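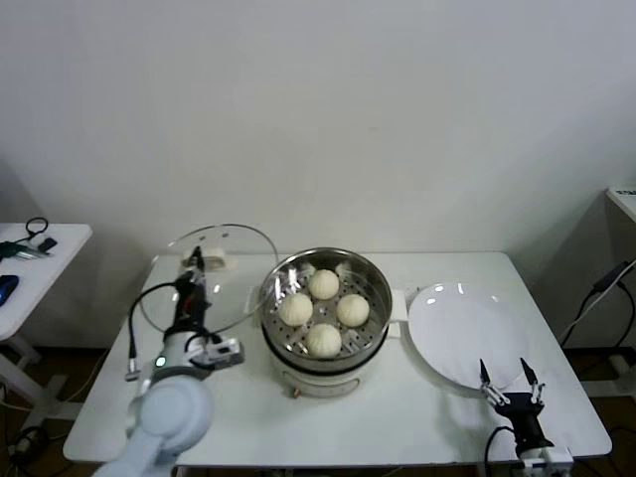 4.2 Getting the planner to live with a see-through lid

Most of our trouble in the steamed bun task came from one object, and it was the lid. Our perception stack, Skalero, builds its object masks from color and then fills them in with depth, and that works nicely on the plate and well enough on the buns. On clear glass the depth comes back from whatever is behind it. So for the first weeks the planner was happily told that there was a hole in the air with a thin ring around it, and it planned straight through the hole. I have the bent fingertip in my desk drawer.

Figure 3 (the photo that opens this section) has the layout we used for every trial reported in this section: steamer in the middle, lid propped upright on the left, plate on the right, four buns on the perforated tray. The left arm owns the lid and the right arm owns the plate side. We do let the planner swap these roles, but it almost never finds that cheaper.

What we ended up doing is pretty simple. We stopped asking for the lid's surface at all. Skalero now looks for two things only, the metal rim and the white handle, fits an ellipse to the rim, and hands the planner a solid disk with a handle attached. Halima Oyewole wrote the ellipse fit over a long weekend and it has hardly been touched since (I changed one threshold and then changed it back). The disk is padded by 2 mm, enough to cover the error in the fit without making the handle unreachable.

The second problem was the tray. It's shiny, it's full of small holes, and under overhead lights the reflections on the rim move whenever the wrist camera moves. Our tracker kept deciding that a bright spot was the edge of a bun. Aušra Paulauskas suggested throwing away any feature that slides across the tray faster than the arm motion can explain, and we run that filter at 69 Hz, as fast as the wrist stream will let us go. It costs us some real features on the pleated tops of the buns — I'd like those back someday — but the pose estimates stopped jumping.

On the control side we use Rorari for both arms, with one shared clock and 2 separate trajectory queues. Sharing a single queue sounded cleaner when we drew it on the whiteboard, and it made the right arm wait for the left one at silly moments. With split queues, each arm only blocks at named handoff points, such as "lid clear of pot." The planner gets 400 ms to propose a path between handoffs. If it runs out of time we keep the last valid path and slow down, and the log records which arm was holding things up. Reading those logs is dull work, but it's how we found that most timeouts happened on the lid approach, where the padded disk and the side of the pot leave the gripper a pretty narrow way in. We now seed that one approach with a stored path and let the planner adjust it from there.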